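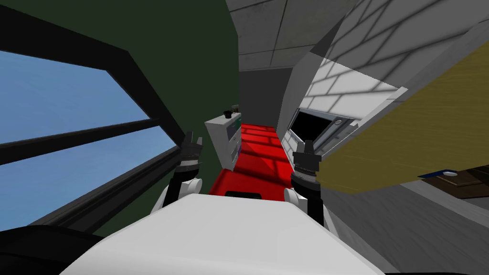
I've been seeing a counsellor at the Trullorano practice in Akgate since last summer, and I'd like to hear from anyone who has moved from face-to-face sessions to video ones, or gone the other way. The practice sent round a letter in January saying they're cutting the in-person days and putting most of us onto video through the Furkari booking site, unless we'd like to transfer to Solheim House, their other place across town. I don't mind change as a rule, but I've grown fond of that little upstairs room, and I hadn't realised how much I lean on having something to look at while I find my words. It's only a car park and a row of limes, mind you. If I had a large window in thick black bars like the one at the top of my post I could probably manage video perfectly well, as I'd just turn my chair and gaze out of it, but my spare bedroom has a small frosted thing that looks on to next door's boiler flue. So, has anybody made the switch, and did you still feel you could talk properly? I have to tell them which I want by the end of the month and I keep going round in circles.

Posted by: lime_walk
2018-02-19
Thread 3597 - Talking therapies - Moving to video sessions?

teapot_in_exile wrote:
Hello lime_walk, and welcome, I don't think I've seen you on this board before! I went over to video when I moved house and couldn't face the drive any longer. I'll be truthful with you, the first 2 sessions were dreadful. I kept looking at my own face in the corner and thinking about my fringe. Then my counsellor showed me how to hide my own picture and it was like somebody had opened a door. I've been doing it ever since and I'd say I talk more now than I did in the room, perhaps on account of having my slippers on and the dog across my feet. Do ask whether Furkari lets you hide yourself. It's in the settings on mine, under a little cog.

oldgreyheron wrote:
I'm going to be the grumpy one, sorry. I tried it and went back. For me the journey was half the good of it. I used to take the bus in and work out what I wanted to say, and then on the bus home I'd have a quiet cry or a quiet think, and by the time I put my key in the door I was ready to be somebody's husband again. On video I shut the laptop and my wife was asking did I want peas. It's too quick. I'd take Solheim House if I were you, even if the room isn't as nice.

teapot_in_exile wrote:
I do see that, heron, though you could always go for a walk round the block afterwards before the peas. That's what I do, even in the rain.

oldgreyheron wrote:
I did try the walk. I met everyone I know.

bramblejam wrote:
Can I put in a word about Solheim House, as I've been going there for a good while? It's warm and the people on the desk are lovely, but the waiting area is shared with the physio and the foot clinic, so it can be noisy and you do bump into people. The rooms at the back are much quieter than the ones on the street side - ask for a back room when you ring and they'll usually put a note on your file. Parking is a misery. There's a bus stop on the corner, so it might suit heron's way of doing things! One thing to check before you say yes is whether your own counsellor would be moving with you. When they shuffled us about before, I assumed mine would come along and she didn't, and I had to start again with somebody new. He was very good in the end, but I'd have liked to know beforehand.

lime_walk wrote:
Oh, thank you all, this is so helpful. Bramblejam, I hadn't even thought to ask about that. The letter doesn't say. It's a whole side of A4 about passwords and one line about "continuity of care". I'll ring tomorrow. I should say I'm not very good with Furkari as it is. It took me three goes to book my last appointment, and then it sent me a reminder for somebody's blood test.

pennywhistle wrote:
If it sent you another patient's reminder you should tell the practice, lime_walk. I don't want to worry you, but it's private information and they'll want to know. I work in a surgery (not one of theirs) and we'd much sooner have the phone call.

On your actual question, I disagree a bit with both of the above. I don't think it has to be one or the other for ever. Plenty of counsellors will do a mixture, say every fourth session in the room and the rest on video, particularly if you ask before the new timetable is fixed. The worst they can say is no. I also think it depends what you're working on. When I was having a fairly practical sort of therapy, with sheets to fill in, video suited me down to the ground. When it was my mum's death I needed to be in a room with another person, and I'd have walked there.

oldgreyheron wrote:
Well put. Though I'd be wary of mixtures. I like to know where I'm sitting.

teapot_in_exile wrote:
You like to know where everybody's sitting, heron!

quietcorner848 wrote:
Long-time reader, hardly ever post. I haven't a spare room at all, so I do my video sessions in the car, parked up by the allotments with a flask. It sounds bleak but I've come to love it. There's always something going on out of the windscreen, people with wheelbarrows mostly, and my counsellor has never minded me looking away. I did ask her early on if it was rude and she said she'd rather I looked at the wheelbarrows and kept talking. Use your phone data carefully, as I went over my allowance the first month.

lime_walk wrote:
Quietcorner, I'm so glad you posted, that has cheered me up no end. I rang this morning. My counsellor isn't going to Solheim House, she's staying on at Trullorano and doing video only from Easter, so it's her on a screen or someone new in a room. I've thanked them for being straight with me and asked for a trial session on video before I decide, which they've agreed to. I also told them about the blood test reminder, pennywhistle, and they were very nice about it and took all the details.

bramblejam wrote:
A trial sounds just right. Do let us know how you get on, and if you end up at Solheim after all, remember - a back room!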